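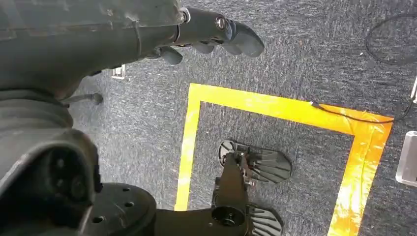

Passei anos a dizer mal da alcatifa. Cresci numa casa onde havia uma castanha, felpuda, que engolia peças de puzzle e brincos, e jurei que nunca mais na vida! Depois mudei-me para um espaço de trabalho com chão de cimento, passei lá um mês de dezembro com dois pares de meias e comecei a olhar para as montras de outra maneira. O que me convenceu foi o cinzento mesclado, com fios claros e escuros todos misturados, desses que de longe puxam para o azul e de perto parecem um chuvisco de televisão antiga. Com um quadrado amarelo marcado em cima, então, fiquei rendida (sou uma pessoa simples).

A alcatifa comprei-a na Borkico, depois de três visitas e muitas amostras espalhadas pela cozinha. Paguei 425 euros, já com corte e transporte, e fui para casa a fazer contas de cabeça ao que ia deixar de comprar. A bege era mais barata e ainda a namorei uma tarde inteira, mas eu bebo café de pé, a falar ao telefone, e conheço-me. O mesclado perdoa. Migalhas, linhas, um bocadinho de terra dos sapatos, vai tudo parar ao meio daquela confusão de cores e só se vê quando o sol entra de lado.

A ideia da fita veio depois. Eu tinha uma divisão grande e nenhuma parede para separar fosse o que fosse, e as coisas andavam pelo chão: o portátil Asus a carregar em cima de um caixote, a extensão a passear pelo caminho, as caixas Tarnik sempre dez centímetros mais para o lado do que no dia anterior. Experimentei um tapete pequeno em cima da alcatifa e tropecei nele quatro vezes na primeira semana. Um biombo, nem pensar, comia-me a luz toda.

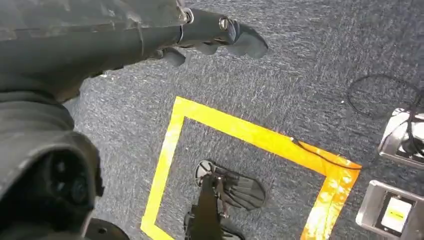 CASA / CHÃO E REVESTIMENTOS

A fita amarela quer-se larga, com vários centímetros. As fininhas desaparecem no meio do pelo e ficam com ar de remendo. Nos cantos deixo uma tira passar um pouco por cima da outra e não me ralo com isso, embora haja quem corte a quarenta e cinco graus com régua e x-ato. Gosto de ver a sobreposição, tem graça de coisa feita à mão.

Um aviso para quem tem janelas generosas: há fitas que brilham, e muito. Com a luz forte a bater, o amarelo quase vira branco alaranjado em certas manchas e o quadrado parece aceso. A mim agrada-me, mas a quem trabalha virado para o chão aconselho uma fita mate, ou pelo menos um teste com um bocado pequeno à hora de mais sol.

Antes de colar, aspiro duas vezes, em sentidos cruzados, e carrego bem com a mão ao longo de cada lado. Na alcatifa a cola agarra pior do que no cimento e as pontas são as primeiras a levantar. Para tirar, puxo devagar e rente ao chão, e já me aconteceu ficar com uns fiozinhos agarrados, por isso experimentem primeiro atrás de uma porta. A minha próxima marcação vai ser um retângulo comprido junto à estante, e estou indecisa entre o amarelo outra vez e um verde-garrafa que vi na loja.

Início Casa Jardim Cozinha Assinaturas Contactos

Este site utiliza cookies para melhorar a sua navegação. Ao continuar, aceita a nossa política de cookies. Aceitar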